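Static on Clear Acrylic: What Changed in the Cleaning Procedure
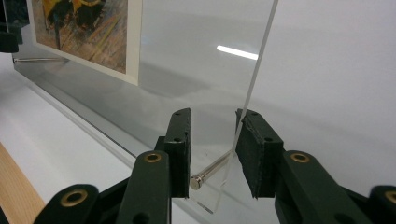 The revised procedure for clear acrylic goes into effect in July and applies to the display shop, the framing counter and the Stillthorpe warehouse. The old sheet was written for glass and adapted in pencil over the years. Several of its steps are wrong for plastic, and the dust complaints on finished panels can mostly be traced to two of them.

Acrylic is a good insulator. When two surfaces touch and separate, one gives up electrons to the other, and on a metal surface the imbalance drains away within moments. On acrylic it stays where it was made. A sheet charged by peeling its protective film can hold that charge for hours in dry air, and it will pull lint from the bench, from sleeves and from the room in general. Wiping it with a dry cloth adds more charge and moves the lint from one place to another.

Humidity decides how bad the problem gets. In moist air a very thin layer of water forms on the surface and gives the charge a path to leave. Below 30 percent relative humidity that layer is too thin to help much. The Stillthorpe warehouse runs dry all winter because the heaters pull in cold outside air and warm it without adding water. The display shop has a humidifier on the north wall, and it should be set to 45 percent. Higher settings cause trouble with the paper stock on the shelves behind it.

Film removal is the first step that changed. The old sheet said to pull the film off in one quick motion. Pull it slowly instead, at a low angle, folding the film back over itself. Fast peeling makes a larger charge and sometimes leaves adhesive at the corners. Where the ionizing blower is available, aim it at the line where the film leaves the sheet and keep it there until the film is fully off. The blower puts out both positive and negative ions, and the surface takes whichever it needs. It should stand 300 millimeters from the work. Moving it closer gives an uneven result, and past twice that distance it does very little.

The blower needs its own upkeep. The emitter points collect a white crust that cuts output, and a blower with dirty points can leave a sheet charged one way instead of neutral. Clean the points every 200 operating hours with a swab and isopropyl alcohol, power off and plug pulled. The hour meter is on the back plate. The unit at the framing counter read 3477 when it was last checked, and there is no record of when its points were cleaned before that. They have now been done, and a log card is taped inside the cabinet door.

Wiping is the second change. Ammonia glass cleaner is withdrawn for all acrylic work. It attacks the surface, and the fine cracks it leaves may not show until weeks later, usually near drilled holes or bent edges where the sheet is already under stress. Straight alcohol carries the same risk on cut edges and should not be used there at any strength. The replacement is the Witora antistatic cleaner, part 1353 in the supply list. Spray the cloth, wipe in one direction with light pressure, and let the surface dry in the air. Buffing it afterward removes the film that does the work.

Cloths are now plain white microfiber, washed without fabric softener. Softener leaves a residue that streaks. Paper towels scratch acrylic — the marks are faint but show up clearly under a spotlight — and the rolls have been taken off the benches.

Two points on storage. Sheets with the film still on can stand on edge in the racks as before. Sheets with the film off should be interleaved with the pink antistatic polyethylene from Zetomton and never with plain polyethylene, which charges the surface each time a sheet is slid out. The pink material loses its treatment with age, so write the date received on each roll and use the oldest first.

Grounding straps are not part of this procedure. A strap drains charge from a person or a metal bench, but it has no effect on the sheet, because charge cannot travel across the plastic to reach it.

The Dağdelen order is the first large job to run under the new steps. Rejects for dust should be logged by panel number and room humidity at the time of wiping. Blank log sheets are in the tray by the saw.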